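The Inspector's Visit

The inspector for the district of Catotlow arrived at the Vekport Institute of Handling at the hour named in her letter. She signed the register, wrote 2018-05-04 beside her signature, and asked to be shown to the room without refreshments.

The Institute had prepared a statement. It was read aloud in the corridor by the deputy director, who had held the post since April and who read well. The statement said that the Institute was pleased to open its doors, that the method known as Stuna was in its second year, and that 887 trials had been entered in the record. The inspector listened to the end of it. She then asked who did the lifting.

"The operators do," said the deputy director. "The machine learns from the operators."

"And from whom do the operators learn?"

The statement did not cover this point, and they went in.
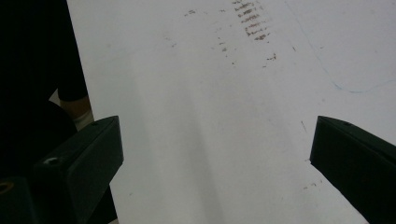 The gripper, open, over the marked white surface.

The inspector bent over the white surface for some time. She had spent her working life on weights and measures, and she had a respect for stains. She asked whether the brown marks formed part of the procedure. The deputy director replied that they did not. She asked whether the thin blue line did. He replied that he would find out, and made a note, and the note was later placed in the file along with the statement.

Visitors of rank were permitted, under the rules of the open day, to observe two trials and to perform none. The inspector took the place assigned to her. The operator was a quiet person who had come to the Institute from the ferry office at Surdu, and who had been told not to speak unless spoken to.

"Do you tire of it?" the inspector asked.

"There are 40 to a shift, ma'am," the operator said. "I tire at the end."

"And the machine?"

"It hasn't told me."

The deputy director looked toward the door. The inspector wrote down both answers in full. 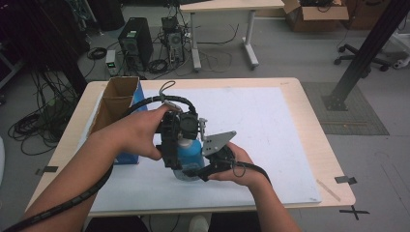

The inspector's late father had been a pharmacist, and she had not expected to think of him that afternoon. He had taught her to carry things by standing behind her and saying nothing. Now she watched the two hands holding the black gripper over the bottle, the blue liquid showing clearly between its fingers, and found that she had stopped writing. It was the blue of the large jars in the shop window, which she had been forbidden to touch until she was nine. On the day she was allowed, she had used both hands, and he had kept his own in his pockets.

"Would you care to have the purpose explained?" the deputy director asked.

"No, thank you," she said. "I believe I follow it."

The second trial was conducted in the same manner as the first. At its close she thanked the operator, closed her notebook, and walked back along the corridor at a slower pace than she had come.

Her report reached the Institute within the month. It found the premises suitable and the record in good order. Under the heading for further remarks, where inspectors of the district commonly wrote "none," she had entered a single sentence, recommending that the operators be told when they had done it well.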